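Haugen method

The Haugen method is a procedure for training robot manipulation policies from recordings made with hand-held grippers, without a robot present during recording. It was developed at the Cimcombe laboratory by a group led by Sanne Van der Linden and is used mainly for two-handed work with cloth and other soft goods. The method differs from earlier hand-held approaches chiefly in how it treats the relative position of the two grippers, which it records as a separate signal and uses as the main input for tasks in which both hands hold the same object.

Background

Teaching a robot by remote control requires the robot itself, a trained operator and a fixed workspace. Recording is slow, and contact forces are hard for the operator to judge. Hand-held grippers avoid these costs. The operator holds one tool in each hand, works directly on the object, and feels resistance through the handles. A camera on each tool records the view that a camera on the robot's wrist would later have.

Two problems limited the early use of such tools on garments. The first was drift. Position estimates made separately for each hand were accurate enough for picking up rigid objects, but the error between the two hands grew over a long recording. The second was variety in the starting state. A shirt dropped on a table rarely lands the same way twice, and policies trained on neatly laid garments failed when the cloth was crumpled.

Procedure

Each recording begins with a short calibration in which the operator touches the fingertips of the two grippers together. The distance between the tools is taken as zero at that moment, and later estimates are corrected against it. The calibration is repeated whenever a tool is set down.

The operator then performs the task at normal speed. Garments are dropped onto the work surface without being straightened, and the starting side of the hanger is changed between recordings. Tables, lighting and backgrounds are also varied, and recordings are made in ordinary rooms as well as in the laboratory.
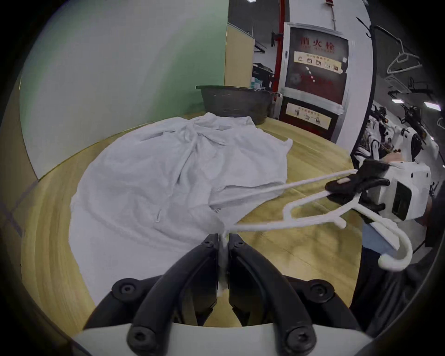 After recording, the software package Esum aligns the two video streams and computes the path of each gripper. Three values are stored for every time step: the motion of the left tool, the motion of the right tool, and the position of one relative to the other. Finger opening is read from the video. Segments in which tracking is lost for more than half a second are removed, along with any in which a bare hand touches the garment or the hanger.

Training uses a diffusion policy that predicts a short run of future motions from the two camera views and the relative position. Motions are expressed in the coordinate frame of the gripper, so the policy does not depend on where the robot base is mounted. A delay term is added before deployment to account for the slower response of the arms.

Results

The main evaluation used the Flundeo set, a collection of 538 recordings of garments being placed on hangers. A policy trained on the full set completed 82 of 141 trials on a two-arm robot. Trials covered shirts, vests and light jackets, none of which appeared in training. A trial was scored as complete only if the garment stayed on the hanger after both grippers opened.

Removing the relative position signal caused the largest loss. Without it, the arms often pulled the hanger in opposite directions or let it rotate as the second shoulder was inserted. Removing the crumpled starting states had little effect on laid-out garments but a strong effect on dropped ones. Adding further recordings, to a total of over 1,000, improved the first grasp but did not clearly improve insertion of the second shoulder.

Limitations

Most failed trials ended at the collar. When fabric covered the tip of the hanger, neither wrist camera had a clear view of it, and the policy tended to repeat the same motion. Thin, stiff hangers were also pushed through the cloth layer at the wrong point. The method has no tactile input, and the forces felt by the operator are not recorded.

The fixed finger shape is a further constraint. Fingers suited to gripping a hanger do not easily separate two layers of fine fabric, and Van der Linden's group has reported tests with a narrower fingertip for this purpose. Results for trousers and for garments with closed buttons have not been published.

See also: Imitation learning; Bimanual manipulation; Deformable object handling

Contact the editors | Copyright and reuse | Back to top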